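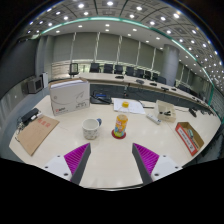

Big Table Week: Clearing Out the Conference Room

I love this room when the big white table is covered in stuff. We get it for one week each spring before the June meetings take over, and by the second morning it looks like every desk drawer on the floor has been turned out onto it. Paper, pens, a power strip, keys, boxes of every size. Heaven!

Laurier Chisholm started the tradition, and Mayuree Phromma and I have kept it going. The rule is simple: bring it in, put it on the table, and by Friday it either has a home or it goes in the Pikport crate downstairs. 

The morning layout
Bottle with the yellow cap on the red coaster, mug with the blue handle next to it, and behind them the big light gray box with a stack of white paper on top. I'm so fond of that box. It has a curved line drawing on the side, a small red logo and a bit of printed text, and it makes everything around it look tidier than it is. The brown folder off to the left has the stapler-type thing and the keys on it, so please, if they're yours, come and get them!

Drinks corner
Same table, and my favorite label in the building. The yellow and orange goes all the way around, with big red and white letters and little cartoons down near the base in blue, green and orange. It cheers up a white tabletop like nothing else. 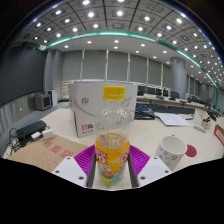
Gertraud Gisler has already asked whether the mugs are up for grabs. They are not, Gertraud, but there's a whole shelf of plain ones in the kitchen that need a good owner, and I'd be thrilled to see them go.

Still to sort: the loose sheets (Chanida Thongdee has offered to go through them, bless her), the small boxes, and whatever ends up on the long curved table behind, which I'm trying very hard to keep for finished piles only. If you have anything to add, bring it to the room before lunch or call me on extension 545.

Posted April 10, 2026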